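Callesstead Neighbours Help
Home | Browse topics | Kitchen and Food | Ask | Log in

Steamed buns go flat and yellowish when I make them for many people

Hello everyone. I make plain steamed buns at home since I moved to Callesstead, and for my family they come out well enough. In June I must bring them to the summer lunch of my street and I have started to practise with bigger dough. The bigger dough gives me trouble and I don't understand why.

My small recipe is 500 g flour, warm water, one small spoon of dried yeast, a little sugar and a pinch of salt. I knead by hand, leave it under a cloth until it is double, then shape the buns, leave them again and steam them. When I make it with 700 g flour and I increase everything by the same measure, the first buns are good and the last ones are bad. They are wide and flat, the skin has wrinkles, and two times I saw small yellow places on the surface. The taste is also a little sour, like old beer.

I have an electric steamer with one basket, so I cannot cook everything together. The buns that wait are on the kitchen worktop, under a cloth. My kitchen is warm because the boiler is in the same room.
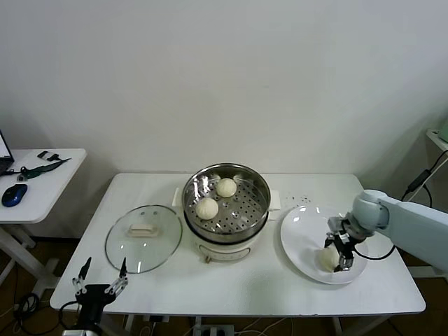 I changed the flour already. First I used the ordinary plain one from the supermarket, then I bought a bag from the Pascu shop in Kekthorpe, where the lady told me it is good for soft dough. It was a bit better, but maybe I only wanted it to be better because it cost more. I also tried less yeast, but then I waited the whole afternoon and my husband asked if we are eating today or tomorrow.

What I would like to know:
– is it the flour, the yeast or the waiting?
– can I make the dough the evening before?
– must I put baking powder? My mother never did, but her buns were smaller.

Thank you for your patience with my English and with my long message.

Delia Ene

Senyo Agyeman

Dear Delia, your English is clear and your message has all the details, so it is easy to help.

I believe it is the waiting. The yeast does not know that your steamer is full. While the first buns are cooking, the others continue to rise, and in a warm room they rise quickly. After some time the dough has too much gas and it becomes weak. Such a bun looks big and beautiful on the worktop, but in the steam it spreads to the sides and then it falls. The sour taste also comes from dough which has fermented too long.

I would do it like this. After the first rising, divide the dough in two or three parts before you shape anything. One part stays with you, the others go in the fridge, in a bowl with a plate on top. Shape the first part, let it rise, and when you put it in the steamer, take the second part out and begin to shape. The cold dough is a little stiff in the hands, but it becomes soft while you work. You have to learn the rhythm of your own steamer and your own fridge. The first time I did this I took the second part out too late and we had a long pause in the middle of the meal.

To know if a shaped bun is ready, press it very gently with one finger. If the mark comes back slowly, it is ready for the steam. If it jumps back immediately, it needs more time. If the mark stays and the bun sighs, it has waited too long, and then I knead this dough again for a minute and shape it once more. It is not perfect but it is still bread.

For the yellow places, I had them when I used baking powder and did not mix it well with the flour. You don't say that you used it, so in your case I am not sure. Perhaps the yeast or the sugar was not fully melted. Try to mix both in the warm water first and wait 5 minutes before you add the flour.
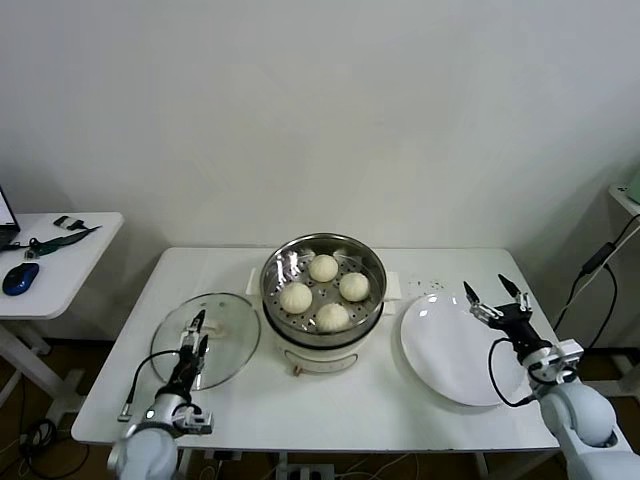
Last changed: 1st March

The wrinkles are another matter. Very often they come from opening the lid too fast. The steam goes out, cold air comes in and the skin shrinks. Switch off the heat, open the lid only a little at one side, count slowly and then remove it. Also dry the inside of the lid before you begin, because drops falling on the buns make ugly wet marks.

About the evening before: yes, you can. Use half of the yeast and cold water, knead well and put the bowl in the fridge directly. In the morning press out the gas and continue as usual. I prefer this taste, it is deeper, but my children say they cannot find any difference.

Baking powder is not necessary. Your mother was right.

kekthorpe117

just buy them frozen. the Hastetti ones are fine and at a street lunch people will put chilli sauce on everything anyway

Delia Ene

Thank you Senyo! I tried on Sunday with the fridge, dough in two parts. The second part was much better than before, round and quite high. One bun had still some wrinkles, but I forgot about the lid and opened it with too much joy. I mixed the yeast in the water as you said and I saw no yellow places this time.

The night dough I will try next week. I have one more small thing to ask – do you put paper under the buns or do you oil the basket? Mine are sticking a bit and I lose the bottom of them.

To kekthorpe117: thank you also, I will keep one bag in the freezer in case of disaster.

Senyo Agyeman

I am glad! For the sticking I cut small squares of baking paper, one for each bun, and I put them under when I shape, so I can also lift the buns without pressing them. Oil works too, but only a very thin layer, and you must put it again before every new batch. Cabbage leaves are also possible if you have some, and you can eat them after with a little soy sauce.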